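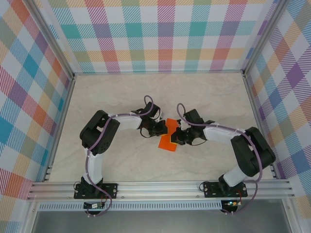 Two arms and a block: where chores stand

12 January 2023

Filed under: manipulation, bench notes

My sister-in-law asked over dinner in December when she would be able to buy something that empties the dishwasher. I gave a poor answer, and this is an attempt at a better one. It draws on the tabletop work we do at Ikedham, on a visit to the packing floor at Stellard, and on some arguments with Chiharu Yoshida, who disagrees with parts of it.

The short answer for the dishwasher is no. The longer one depends on which bit of the job you mean.

A household chore, broken down, is mostly picking things up, changing how they are held, and putting them down somewhere with a constraint on it. A plate goes in a stack. A mug goes on a shelf the right way up. Picking up is in reasonable shape. Putting down is in reasonable shape if the target is known. The part in the middle, changing the grip, is where most of our time goes, and it is the part people do without noticing. Pick up a pen from a table and you will have rolled it round in your fingers before you have thought about writing.

A parallel gripper can't roll anything. It opens and it closes. If the object is held the wrong way there are three options: put it down and try again, push it against something fixed, or pass it to a second arm. The third is why bimanual rigs have become common on benches. Two cheap arms with simple grippers are easier to build and mend than one good hand, and a handover gets you most of the useful regrasps for rigid objects.

The standard exercise is to pass a rectangular block from one gripper to the other. It looks trivial. The sequence we use is: right closes on the block, right lifts and tilts, left approaches an edge that the right is not occupying, left closes, right opens, left withdraws. Six steps, with one moment when both arms have hold of the same rigid body and therefore of each other. If the two bases are a few millimetres out in calibration, that moment is when the error shows. Position-controlled servos will each try to reach their own idea of the correct pose, the block being the only thing between them. Either it slips or a servo goes into overload.

We logged 3189 handover attempts on the Rundasis bench setup between the spring and the end of last year. Of those, 2674 finished with the block in the receiving gripper and still there after the retreat. Call it 84 per cent. That is one object, one colour, known size, flat table, even lighting and a patterned surround that never changes. I would not let anything with an 84 per cent record near a wine glass.

The failures sort as follows, most frequent first.

Bad first grasp. The block is pinched near a corner and pivots when lifted, so the receiving arm goes to where the edge should have been. Wider pads help. So does simply refusing to start the handover if the tilt is outside limits, though that turns a failure into a retry and flatters the figures if you don't count retries. We count them as failures.

Fighting during the double hold. Softening the gains on the receiving arm just before it closes cures most of this. Softening both makes the block sag.

Finger collision. The two grippers want the same bit of edge. On a long block there is room. On anything much shorter there isn't, and the planner has to choose the first grasp with the second in mind. Ours now does this, badly.

Cables. The servo lead has to get past the wrist somehow, and whatever slack you leave will find something to catch on. A loop standing up above the wrist keeps it out of the working volume for most poses. Too small a loop and it pulls on the connector at full wrist rotation, which produces an intermittent fault that looks exactly like a software problem. I lost the best part of a week to that.

Parveen Dogar's view is that none of this matters, in that a policy trained on enough demonstrations will absorb calibration error, sag and bad grasps together. She may be right. Her learned policy does recover from a poor first grasp in a way my scripted one never will: it puts the block back on the table and has another go, which nobody coded. It also sometimes hovers beside the block for 15 seconds doing nothing at all, and I have no means of asking it why. With the script I can at least read the line it stopped on.

Shop floors are further along, for dull reasons. At Stellard there is a cell that takes cartons off a belt and puts them into a cage, and it has run through two shifts a day since the summer. The cartons are all one size on a given run. The cage is located against a hard stop. When something odd comes down the belt, a person takes it off. The robot is unremarkable and the engineering is nearly all in the fixtures, the chute angle and the light curtain. I asked what would happen if they changed the carton and was told a fitter would come and change the chute.

Nobody is going to do that to a kitchen, or at least nobody I know. Yoshida's objection here is that we did once do exactly that: a dishwasher is a fixture, and people bought plates that suited it. She expects the same again, with racks designed to be gripped by a machine and lifted out whole. I think that's the likeliest route to an emptied dishwasher, and it needs much less cleverness than what we work on.

My present scorecard, for what it's worth:

Moving known rigid boxes from one known place to another: done, commercially.
Mixed rigid items from a bin, singly: works, slow, needs a person on call.
Handing one rigid object between two arms: works on a bench, see figures.
Stacking crockery of assorted shapes: demonstrations only.
Folding a shirt: demonstrations only, and ask what speed the video was played at.
Fitted sheets: no.

Next job is to swap the pads for the softer ones from Siu and repeat the handover runs with everything else left alone. After that, a block of half the length, which will make the finger collision problem worse, and I'd like a number for how much. The logs need tidying before I can share them; the early ones have the left and right arms labelled the wrong way round.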